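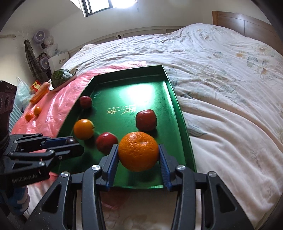

I signed up for the robotics evening class at Taltcombe in December, mostly out of irritation. I'd read one too many articles promising a machine that would do my washing up by the time I retire, and I thought I might complain more accurately if I knew how the things were put together. We are well into the second term now and I can report that I still complain, but with better vocabulary.

The first term was wheels. Small cars that follow a line of tape, small cars that stop before a wall, small cars that don't stop before a wall. I enjoyed it more than I let on. You write a rule, the car obeys the rule, the rule turns out to be stupid, you write another. At no point does anyone pretend the car has understood anything.

This term is Kurkia, and Kurkia is a different animal. It's the name of our group project, and the idea is that nobody writes rules at all. You pick things up with a pair of hand-held grippers, one in each hand, while a camera records what the grippers see. Do that enough times, feed the recordings to a program, and an arm is supposed to copy you. Our task is fruit. Fruit goes on the tray, fruit comes off the tray, fruit moves from one end of the tray to the other. We've been told to do it at home as well as in class, on as many different surfaces as we can find, so the program doesn't decide that fruit only exists on a workbench in Taltcombe. That at least struck me as sensible. A bed will do, a sofa will do, the top of a chest freezer will do.

The target for our group was 245 recordings by half term. We handed in 197. Of those, the tutors threw out a fair few (fingers across the lens, somebody's cat) and I never got a straight answer on what makes one recording good and another one rubbish. Smooth is good, apparently. Dropping the fruit is bad, unless you pick it up again, in which case it's good, because the arm ought to learn how to recover. So do we drop fruit on purpose? One tutor said yes, the other said please don't. I've asked twice.

Then there's the matter of what all this is teaching, and whom. I have got quite deft with the grippers. You learn to come at a round thing square on, to squeeze less than you want to, and to wait a moment before lifting. Oranges are easy, all that dimpled peel gives you something to hold. Anything small and smooth is a nuisance and will shoot out sideways if you close on it even slightly off centre. After a couple of evenings I was doing it without thinking.
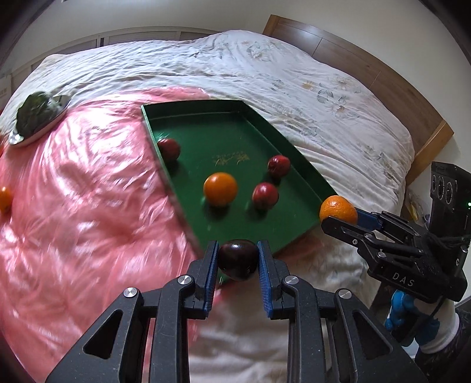
A plum in one gripper, a mandarin in the other, and three more plums and an orange still on the green tray.

The arm has not had the same education. We were shown an early run in class, after it had been trained on everything the group had collected up to then. It was given 15 tries at lifting an orange off a tray. It managed 2. On one of the others it closed its fingers very carefully on nothing, lifted the nothing, carried the nothing across and put it down. People laughed and then there was some clapping, and I felt a bit sour about the clapping. If a line-following car had gone wrong that often in the first term we'd have been told to go back and look at our code. Here the answer was that it needs more data. It may well do! But "more" is an answer you can go on giving for ever, and I'd have liked someone to say how much more, and what we'd conclude if we got there and it still grabbed at thin air.

I put this to the tutor over the tea urn and was told, kindly enough, that I was thinking about it like a programmer. I've been called worse. The argument, as I understood it, is that writing rules for picking up a plum is hopeless, there are too many ways for a plum to be lying, so you have to show and not tell. I accept the first half. I spent a weekend trying to write down on paper what I do when I pick up a plum and I gave up on the second page. I'm less sure the second half follows. My nephew was shown how to tie his laces every morning for a year and still walks about in Velcro.

What I will say for Kurkia is that it has made me look at ordinary things more closely than the cars ever did. How much a tray rim gets in the way, for instance. You don't notice a rim when you've got fingers and a wrist. With two big black grippers you notice it every single time, and you start planning your approach around it. A shiny tray is also a bother, because the light comes back off the bottom. Nor does a duvet sit still – put any weight near the edge of the tray and the whole lot tips towards you. None of this is in the course notes. I've been keeping a list on the back of an envelope and will hand it in whether they want it or not.

The other group, who call themselves Tamura for reasons I wasn't there for, are folding tea towels, and I'd not swap with them for money. They reckon they're ahead of us. We'll find out at the open evening in Sondville, where both arms get a table each and the public is allowed in. There's a prize, I think a voucher. Our next batch of recordings is due before then and I've still got the kitchen floor and the ironing board to do, so if anyone reading has a bag of satsumas going spare, I've eaten most of mine.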